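How to Get Your Notifications Under Control on a Messaging App (Without Buying Another App)

Updated April 2025

Every few months somebody publishes a list of clever tricks that will supposedly cure you of looking at your phone. Most of them end with a link to a paid app. I've tried a fair few, including Uvar, which promised to "learn" which messages mattered to me and mostly learned to show me adverts for the full version. You can do nearly all of it with the settings you already have, and it takes 25 minutes if you don't stop to read your messages halfway through.

I'm using Premik for this guide because it's what my family and my running club both use. The menus in other chat apps have different names but the same switches are usually in there somewhere.

Step 1. Find out what is making the noise

Open your phone's main settings, go to Notifications and sort the list by most recent. The chat app will probably be near the top. When I did this I had 1207 unread alerts, and 550 of them came from a single group set up to arrange one barbecue. Write down the worst three groups before you change anything.

Step 2. Mute groups one at a time

In Premik, press and hold the group name, tap Mute, then pick a length of time. It will suggest eight hours. I don't see the point of that, as you'll be doing it all over again tomorrow. Choose Always. You'll still get the messages and can read them whenever you open the app.

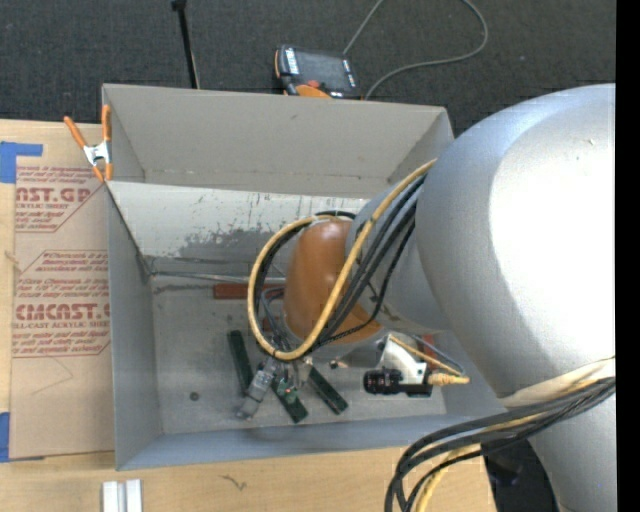 Will people in the group know that I've muted them?

Muting is a setting on your own phone and Premik doesn't announce it to the other members. They can still see when you've read something, unless you've switched off read receipts as well.

Step 3. Turn off the "helpful" extras

Under Settings, then Alerts, you'll find reactions, birthday reminders, contact joined and something called Highlights. All of them are on when you install the app. Premik says Highlights picks out conversations you might have missed. In my experience it picks out conversations I'd chosen to miss. Switch it off, and the others too, unless you rely on the birthdays.

Step 4. Let a few people through

Go to Alerts, then Priority Contacts, and add whoever needs to reach you in a hurry. The limit is 9. Send yourself a test message from another phone with the screen locked. The tick next to a name doesn't prove much: mine was there for a week while battery saver quietly blocked the lot.

Step 5. Check again after an update

Updates have a habit of switching things back on. Highlights has returned twice on my phone. Look at the Alerts page after each one, and if a new option has appeared, assume it's on.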